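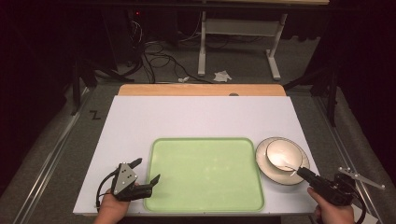

Le dépouillement d'un scénario consiste à relever, séquence par séquence, tout ce que la production devra réunir avant le tournage : rôles, décors, costumes, accessoires, véhicules, effets. Cette page traite uniquement du poste accessoires, pour un court métrage de fiction tourné en équipe réduite. Le niveau de détail se règle dès la première ligne. Deux assiettes blanches à bord sombre, la petite posée sur la grande, à droite d'un plateau vert pâle, donnent trois entrées au tableau et non une seule entrée « vaisselle ». L'empilement et le côté vont dans la colonne Position, car ce sont eux qui sautent au montage quand le plan large et le plan serré n'ont pas été tournés dans la foulée.

Mise à jour : jeudi 2 mars 2023

Matériel nécessaire

Une version du scénario verrouillée et numérotée, un tableur, des surligneurs si la première lecture se fait sur papier. Les logiciels de dépouillement conviennent aussi, à condition de pouvoir exporter le résultat en CSV. Ne pas commencer sur une version de travail : une séquence insérée en cours de route décale toutes les références. Si la réalisation ajoute une scène après verrouillage, elle prend le numéro de la précédente suivi d'une lettre (12A, 12B), et les autres ne bougent pas.

Étape 1. Première lecture

Lire le scénario en entier sans rien noter. Les accessoires importants apparaissent souvent bien avant la scène où ils servent, et le relevé direct fait manquer ces apparitions.

Étape 2. Surlignage

À la deuxième lecture, surligner chaque objet nommé, dans les didascalies comme dans les dialogues. Un personnage qui dit « rends-moi mes clés » impose un trousseau, même si la didascalie n'en parle pas. Noter en marge les objets implicites avec un point d'interrogation. « Il prépare le café » suppose une cafetière, une tasse, du café, peut-être une cuillère ; c'est à la réalisation de trancher.

Étape 3. Classement

Répartir les objets selon leur usage à l'image.

Accessoire de jeu : manipulé par un comédien. Il doit être disponible dès les répétitions.
Accessoire de décor : visible, jamais touché. Il relève de l'ensemblier quand le poste existe.
Accessoire de costume : montre, lunettes, sac porté. À valider avec le costume, mais à garder dans le tableau.
Consommable : nourriture, cigarettes, lettres déchirées, bougies. La quantité dépend du nombre de prises.

Un même objet peut changer de catégorie d'une séquence à l'autre. Le vase qui reste sur le buffet en séquence 4 et se brise en séquence 9 passe du décor au jeu, et il faut alors des doubles.

Étape 4. Saisie

Une ligne par objet et par séquence. Les colonnes utilisées ici sont les suivantes :

Séq. / Décor / Effet (jour, nuit) / Jour de récit / Objet / Catégorie / Quantité / État / Position / Personnage / Source / Coût / Remarques

La colonne Jour de récit est la plus souvent oubliée. Elle indique la chronologie de l'histoire, indépendante de l'ordre du scénario et de celui du tournage. Sans elle, il est impossible de savoir si la chemise tachée ou la bougie à moitié consumée de la séquence 14 doit raccorder avec la 3 ou avec la 15.

Exemple tiré de Paju, court métrage d'Aivar Kivi :

7 / Cuisine / Nuit / J2 / Lettre pliée en quatre / Jeu / 6 / Froissée, encre bleue / Poche droite du manteau / La mère / Fabrication / 0 / Dépliée face caméra, texte lisible

La quantité de 6 correspond ici à cinq prises prévues et un exemplaire de réserve. Pour un consommable, demander à la réalisation le nombre de prises envisagé et ajouter au moins une unité. Pour un objet brisé, prévoir aussi un exemplaire intact destiné aux plans tournés après la casse.

Étape 5. Continuité

Trier le tableau par objet, puis par jour de récit. Chaque objet présente alors sa propre histoire, et les incohérences ressortent : une montre perdue en J1 et portée en J2, un verre plein qui n'a jamais été servi. Relever ces points dans une liste séparée, adressée à la réalisation et à la scripte. Ne pas les corriger soi-même dans le tableau.

Nhi Văn, scripte sur le même film, demande que la colonne Position soit rédigée du point de vue du comédien et que la mention soit portée en tête du document. « Gauche » et « gauche caméra » ne désignent pas le même côté dès que l'axe change. N'importe quelle convention fonctionne si elle est écrite.

Étape 6. Chiffrage

Remplir la colonne Source avec l'une des mentions prêt, location, achat, fabrication. Chiffrer les locations à la journée, enlèvement et retour compris. Pour Paju, le poste accessoires s'est établi à 830 euros, dont une majorité de consommables et de doubles. Ajouter une marge de 20 % au total avant transmission à la production. Les cautions ne sont pas des dépenses mais immobilisent de la trésorerie : les inscrire sur une ligne à part.

Étape 7. Diffusion

Exporter en PDF une version triée par séquence pour la mise en scène, et une version triée par jour de tournage pour le plateau. Indiquer le numéro de version du scénario dans le nom du fichier. Toute modification postérieure est signalée par une couleur de ligne et une date ; l'ancienne valeur reste dans Remarques.

Erreurs fréquentes

Saisir « téléphone » sans préciser s'il doit s'allumer. Un écran allumé suppose un contenu, donc une validation et parfois une autorisation.

Oublier les marques visibles. Les étiquettes à masquer ou à refaire sont à signaler dans Remarques dès la saisie.

Regrouper les séquences d'un même décor sur une seule ligne. Le gain de temps disparaît au premier changement de plan de travail.

Supprimer une ligne quand l'objet est abandonné. Passer la quantité à zéro et conserver la ligne.

Modèle de tableau

Le modèle au format tableur a été établi en janvier avec Nadja Haslinger. Il contient les colonnes ci-dessus, les listes déroulantes pour Catégorie et Source, et un onglet de chiffrage relié au premier. Les formules de l'onglet Chiffrage sont verrouillées sans mot de passe.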